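Brown specks on white table top, what would you use?

lenka_m
Posts: 146
Hello all. I have a white table top, matt, painted by the previous owner. When I repot herbs or grind spices there, small brown grains stay on it and a wet cloth makes them into a smear. What do you use? I would not like to repaint it before April.

Garnutside Jamie
Damp microfibre, wrung out hard. Works on everything.

boris_o
I don't agree with Jamie. On matt paint, water pushes the fine dust into the scuffs. First a dry soft brush, then the cloth – never the opposite order. I have done it so for 7 years.

Garnutside Jamie
A brush just flings it on the floor, Boris.

boris_o
Only if you brush fast. Go slowly towards one edge and hold a dustpan under it.

HTosh
Is it in the seams as well, Lenka? They are the real nuisance on mine.

lenka_m
Thank you both. This evening I have 2 small patches again, and across the table top there are grey seams, very faint.
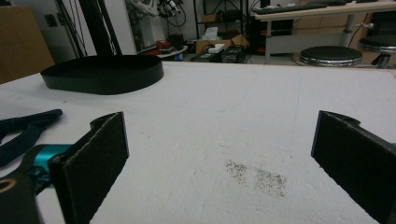
I will try first the brush on one patch and the cloth on the other, then I can compare. If the seams keep the dust, is it allowed to fill them with ordinary filler, or will it crack?

HTosh
Flexible filler, thin coat. Ordinary stuff cracked on mine within a month.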